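Jumthorpe Community Hall
Monthly walk-round, June
Done by: Anjani Teoh
Copy to: Intan Goh, Faizal Oei

Front steps and handrail
Satisfactory. Handrail no longer wobbles. It now squeaks, which I have decided to count as a warning system.

Fire exit, north side
Fail. Stacked chairs across it again. I moved them. They were back by the time I finished the kitchen. Whoever is doing this has better upper body strength than I do and should be put in charge of the chairs officially.

Fire exit, south side
Clear. Push bar works first time. Sign lit.

Extinguishers
All present, pins in, gauges in the green. The one by the stage has an inspection tag signed by Kowalchuk. The one in the lobby has a tag signed by the weather, by the look of it. Please ask Kowalchuk to write a new one when they come for the boiler.

Emergency lighting
Tested at 7:30 p.m. with the main lights off. Everything came on except the fitting over the cloakroom, reported in the last three walk-rounds. Melati Nair walked into the coat rack during this test and would like it noted.

Kitchen
Fridge at a sensible temperature. Gas shutoff labeled and reachable. First aid kit opened and checked: plenty of bandages, no scissors, one spoon. Scissors to be bought. Spoon returned to drawer.
Urn: the lid does not lock. Do not carry it full. I know it has always been carried full.

Linens and loose textiles
Satisfactory. Nothing on or near heaters. Cloths are going in baskets now instead of over the radiator in the side room, as asked.

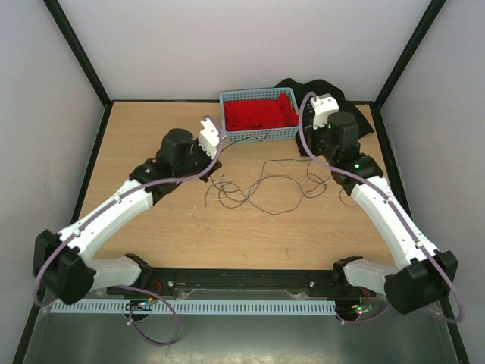
Red cloth in its basket, well away from any radiator.

Please keep this up through the winter, when the radiators are on and the temptation is greater.

Restrooms
Hot tap in the accessible restroom is too hot. Faizal to turn down the mixing valve. Emergency pull cord had been tied up in a neat bow. Untied. It has to hang to the floor or it is no use to a person who is on the floor.

Stage and curtains
Flame-retardant certificate for the curtains is in the binder, under "Catering." Moved. Left-hand stage step has a loose tread, now taped and marked. Tape is a stopgap. I am writing that down so it can be read back to me in a year.

Storage loft
Did not go up. Ladder has a cracked foot and is out of service until replaced. Oliwia Laskowska says the old ladder was better. The old ladder is in the loft.

Parking lot
Light at the far end is out. Pothole by the gate has been filled with gravel by persons unknown, and quite well.

To do before the Sunday lunch
Chairs off the north exit (Intan)
Mixing valve (Faizal)
Cloakroom fitting, fourth request (Faizal)
Scissors (me)
New ladder, quote from Julto was $24 over budget, please just approve it (Intan)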